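Kornavton twin-arm tabletop kit: acceptance checklist with comments
Unit on trial from Drillodska. Checked October 25, 2021.

1. Table clamps
Pass. Tightened once more after 30 cycles, no movement found.

2. Emergency stop
Pass. Both arms stop together. The button lead is short for our bench and a longer one should be quoted for.

3. Cable runs
Comment. Slack at the wrist is left to the installer. The manual gives no minimum loop, and Drillodska has been asked for a figure.

4. Gripper force
Pass at the default setting. Do not go above 17 N on thin-walled items.

5. Two-arm handling and sorting into baskets
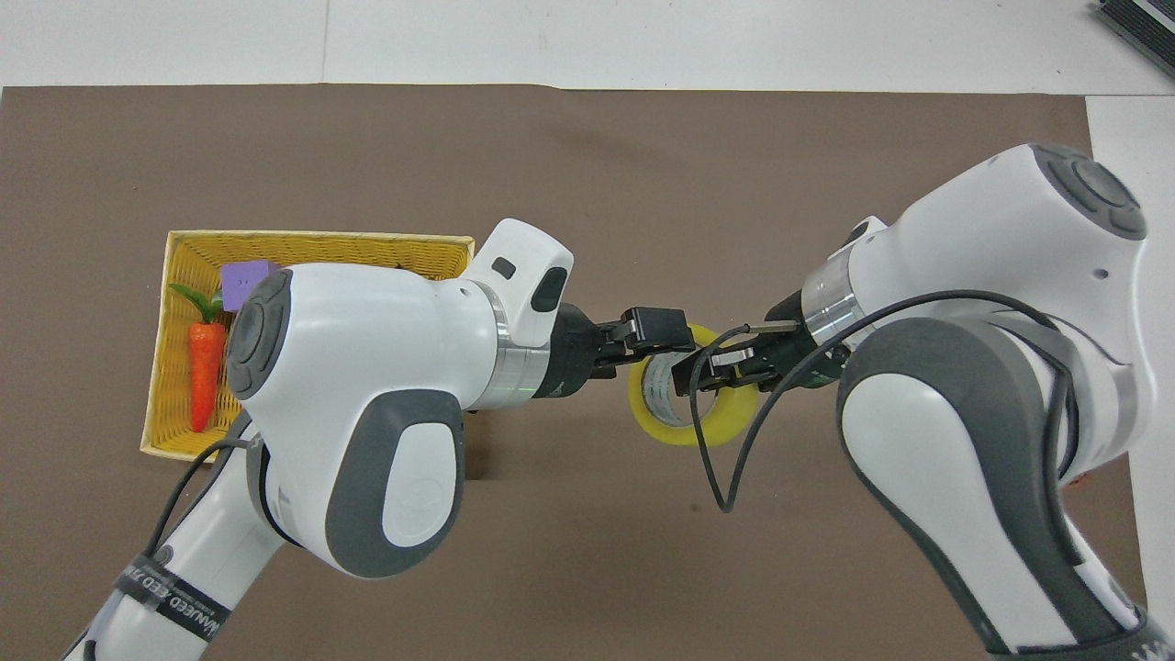
Packing tape is one of the test items.

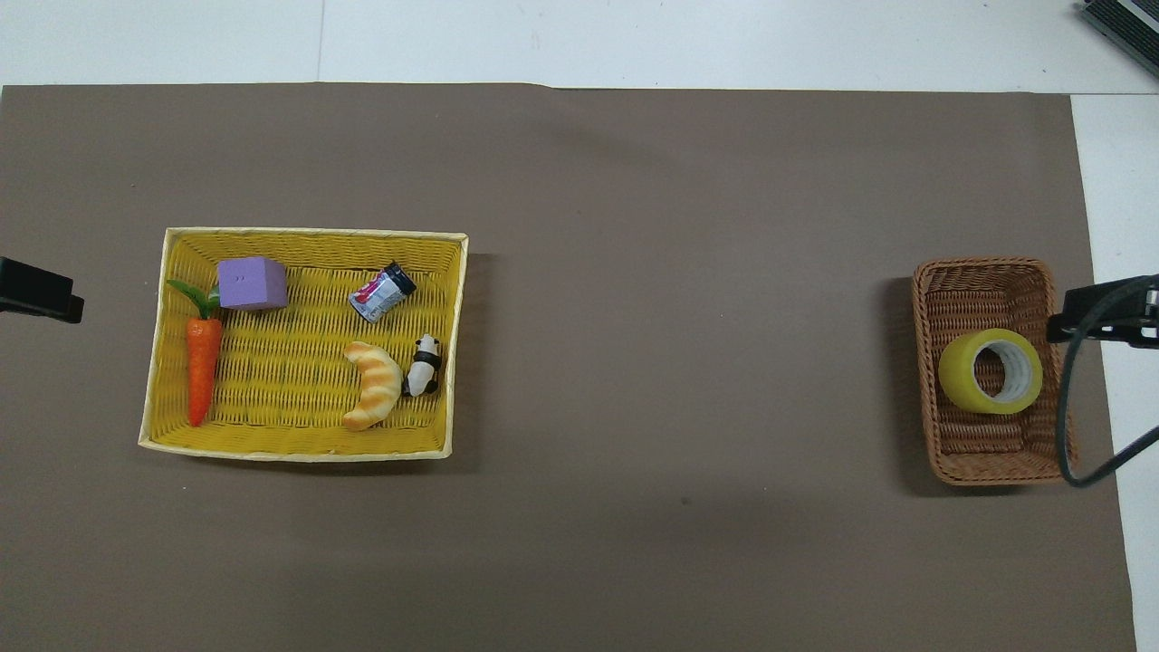
Pass with comment. The trial ran to 200 cycles with 20 faults logged, most of them late release by the left gripper. The August firmware is said to correct this. Not yet fitted, so retest after the update.

6. Work surface
Pass. Replace the covering if it creases or lifts at a corner.

7. Guarding
Fail. The light barrier supplied by Jostia was missing its rear bracket. No unattended running until fitted.

8. Paperwork
Risk assessment received. Spare parts list outstanding.

Result: conditional. Items 3, 5, 7 and 8 remain open.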